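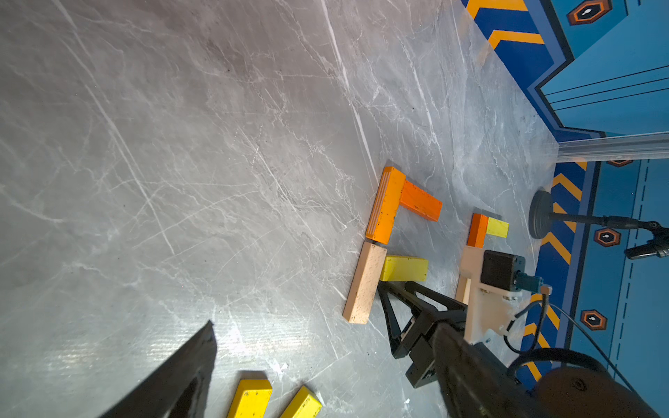 Wooden blocks: a gallery

Jotusville, 23 November 2019

Eirini Sfakianakis keeps telling me that plain blocks beat anything with batteries. I remain unconvinced.

Orange, yellow and natural wood on the grey marble-patterned top. The speckled plain one is the best looking of the lot, and I'd happily do without the colour on the rest.

Two of the orange ones make an L. Stavros Economou calls this "building". I call it two blocks touching.

Blue wall behind, with chevrons and hexagons. Rather a lot going on for my taste.

Words: Nahom Yimer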